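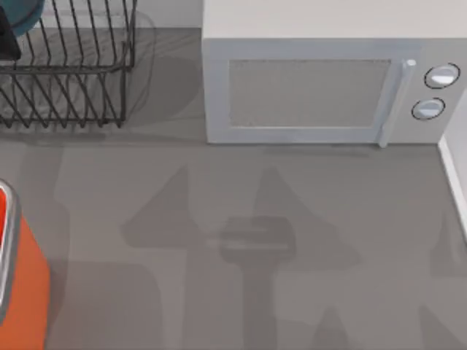 The Deliveck hand controller is a small leader arm that clamps to a desk and drives a robot arm, either a real one or one in a simulator. I bought mine to record demonstrations for kitchen tasks, mostly opening and closing a microwave, and used it for that with the simulator that comes on the install disk. The kitchen view looks straight down on the counter, with the dish rack at the top left and the white microwave at the top right. At first I steered by the shadow on the counter as much as anything. The gripper shape is easy to pick out, and there is plenty of clear counter in front of the door to line up in.

Setup took me one evening. The clamp is solid and the cable is long enough to reach a computer on the floor. Calibration is a matter of holding the arm in 8 marked poses and pressing the pedal at each one. Pose 5 is awkward if you are left-handed. Vinh La, who shares the bench with me, skipped it twice by accident and had to start over.

Movement is good. Slow motions come through smoothly, and there is no lag I could feel at the default rate. Fast wrist turns are less good – the simulated wrist falls behind and then overshoots. For a door handle this hardly matters. For the two round knobs it does, and I ended up turning the wrist speed down to the lowest setting before recording anything with them.

The trigger that closes the gripper is the weak part. It has a stiff first half and almost no travel after that, so a light grip is hard to repeat. Amra Tomić has the older Berna controller and let me borrow it for a week. Its trigger is much better, but the arm is heavier and my shoulder was sore after an hour.

I recorded 152 demonstrations in total and kept 100 of them. Most of the rejects were my own fault, usually from letting go of the handle too early. The software lets you trim the start and end of a take but not cut out the middle, so a pause while you think stays in. Files save quickly. Naming them is clumsy, and the delete button sits right beside the save button.

No force comes back to your hand. You find out you are pushing on the door by looking at the screen. I got used to it, but a new person will need a practice session first.

I paid $1,052 with shipping from the Closville store. The pedal is included and the spare clamp is not. I would buy it again for simulator work. For a real arm handling anything breakable I would wait for a better trigger.

Reviewed 21/07/2023 by Roland Staniforth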